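Drilau Desk Unit - paper sorting arm, 2-arm version

Product page, updated September 13, 2019

Can a machine tidy a desk yet? Partly. Flat sheets, one size, one tray - yes. A loose pile of mixed paperwork - slow, and we'd rather say so before you order.

The job as people do it, a stack in the left hand, the right hand on one sheet:

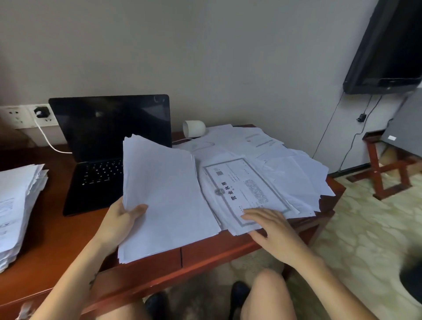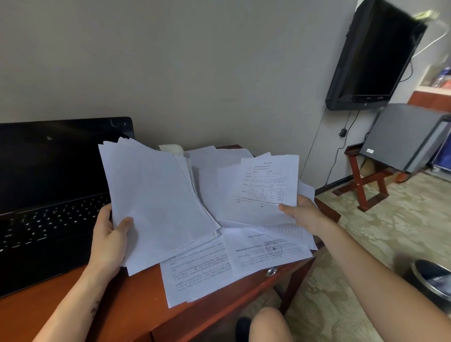
What it does now
Picks single sheets from a tray, 300 max. Sorts into 8 bins. Some 15 seconds a sheet, longer if corners curl.

What it doesnt do
Overlapping piles. Holding a stack and pulling a page at the same time. Anything stapled. Malcolm Rowbotham's team at Drelluvside is on the overlap problem - no date yet.

Ordering
Through Cloltberg only. Ask for Razia Ansari, tell her your paper sizes and wich bins you need. Trays sold seperately.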